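Home | News | Visits | Back issues

Open afternoon at Lesto: hand tools for robot training
By Maribeth Calimlim, September
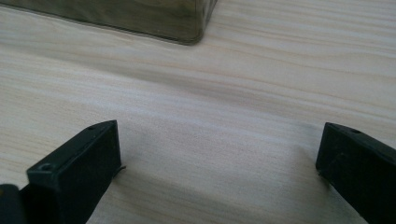
Thirteen of us went along, and I came home less sold than most. Nesma Saber ran the demonstration. You hold the gripper, do the job yourself, and the recording goes towards teaching an arm to copy you. She reckons on 90 recordings for a simple pick-up. I asked how many of those end up thrown away and got a long reply with no number in it.

Having a go was fun – I'll give them that. But the arm itself stayed switched off all afternoon, and for me that was the part worth seeing. Bienvenido Cruzado has asked for a second visit with it running.

Contact the newsletter | © Gidach Newsletter | Back to top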